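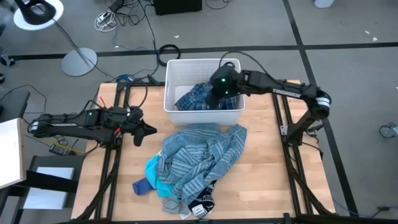 Re: [cell-maint] Prandach cell, right arm cable loop

Noiphan bench wrote:
> Right gripper cable is riding over the basket rim again. Do we
> shorten the loop or move the basket forward? Also, is the left
> arm due for anything?

Leave the basket where it is, near the back centre. Moving it forward eats into the sorting area and we would have to re-teach the pick poses.

Proposed for the September service:

1. Power down both arms at the strip. Green indicators off before touching any wiring.
2. Right arm: re-clip the black cable closer to the gripper housing. Keep enough slack for full wrist travel — the last tie-down was too tight and pulled the connector.
3. Left arm: check the red, yellow and black bundle near the wrist for chafing. Replace the sleeve if worn.
4. Re-torque the base bolts, both sides. The Fuklow sheet has the values.
5. Run 27 empty cycles, then a load of laundry.

Log the result under ticket 383. Spare sleeving is in the Durkitska drawer.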